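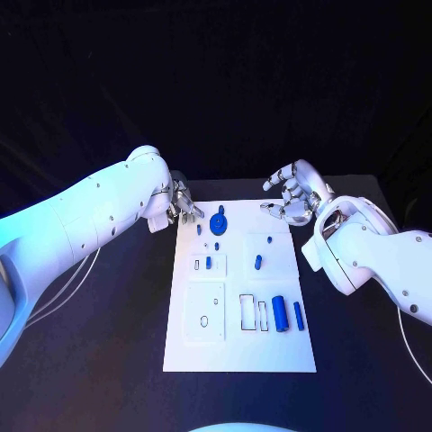
A reader of our July draft wondered why anyone would bother writing a whole section on a board with pegs in it, when a bag of mixed hardware would give just as many insertions for a lot less work. We were glad to get the question. A bag of hardware gives plenty of insertions, but it says very little about how one part gets in the way of the next, and that is the side of assembly we find most exciting.

4. Layout of the Kollero board

4.1 Why the parts share one surface

Assembly tests often treat each fit as a separate event. A peg goes into a hole, the result is written down, and the fixture is swapped for another. Our earlier board, Tindura, worked this way. It was easy to score and easy to reset, and it taught us a great deal about clearances. What it could not show was crowding. In real products a gear sits next to a post, a plate is pushed down beside something already standing, and the order of work matters long before any single fit becomes hard.

Kollero puts these neighbors back. All of the stations are on one flat white board, and the gear, pegs and fasteners are close enough together that a careless approach to one of them can disturb another. Figure 1 gives a good idea of the upper area: the blue gear-like pulley with its short upright shaft stands near the top center, with a small blue peg just to its left and a tiny gray fastener a little below. Reaching for the peg is simple when the pulley is missing. Once the pulley is in, the same peg asks for a different grip, and in our trials at the Tunstall bench this one change altered the order in which the whole group was built.

We kept the color plan plain. The board and plates are white, and most of the parts to be placed are blue. A finished station can be told from an unfinished one at a glance, and a part that has wandered off its seat is quick to find. The gray fastener is the exception. It is small and gray, and we like it for exactly that reason — it rewards careful looking in a way the larger pieces never do.

4.2 Stations with walls

The small plate in the lower part of the group has raised edges, a slot outline on its left half and a short block-shaped peg in the middle. We think of it as the heart of the board. An open hole can be approached from nearly any side. A raised edge takes some of those sides away, and the remaining space has to be shared with the peg. The result is a task that looks almost too simple on paper and turns out wonderfully varied once people start planning for it.

Two habits showed up again and again in our notes on this plate. In the first, the part is brought down upright over its seat and adjusted once it touches. In the second, it is set down slightly off to the side, leaned against the edge and slid along until it drops. The second habit uses the wall as a guide, and we had not designed for it at all. Our first scoring sheet even marked the contact with the edge as an error! We removed that rule, rescored the affected trials and now record the contact without a penalty.

The larger square plate on the right serves a different purpose. It takes up room. With it in place, the right side of the board is less forgiving, and the upper group is usually built from the left.

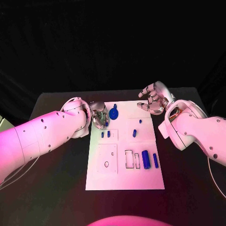

Order is therefore scored separately from fit. A trial receives a fit score for each station and one order score for the board as a whole, and the two are never added together. We tried a single combined score early on and found that it hid the most interesting trials, namely those in which every part was seated well but the sequence had to be undone and started over halfway through.

4.3 Trials and time limit

The board was used in 6 layouts, which differ only in which parts are already seated at the start. Each trial had a limit of 300 seconds. Across all layouts we logged 1849 placement attempts, where an attempt begins when a part first touches its station and ends when it is either released or lifted clear again. Repeated taps without lifting count as a single attempt. This last rule matters more than it may seem, as the gear in particular invites a series of small nudges before it settles on its shaft.

Between trials the loose parts were returned to a fixed starting arrangement and each seat was checked with a Stindus gauge. Parts that no longer passed were replaced before the next trial. The short block peg was replaced most often, and the first sign of wear was always rounding at its lower corners. A rounded peg is easier to seat, so an unchecked board slowly becomes an easier board. Anyone planning to build one should keep spare pegs close at hand and note each replacement in the trial log.

4.4 What the layouts brought out

The most crowded layout was slower than the open one, as expected, but it also produced more varied solutions. Some trials cleared the top group first and worked downward. Others left the gear until the very end, which kept the space around the two small pegs open but made the final placement awkward. Both approaches can finish within the limit, and we see no reason to call either one correct.

We were also delighted by how much the starting state changed the handling of a part whose own seat had not changed at all. The peg beside the gear has the same hole, the same clearance and the same height in every layout. Its median number of attempts still differed between layouts, and the difference followed what was standing next to it. Section 5 takes up this result station by station, starting with the gear and its shaft.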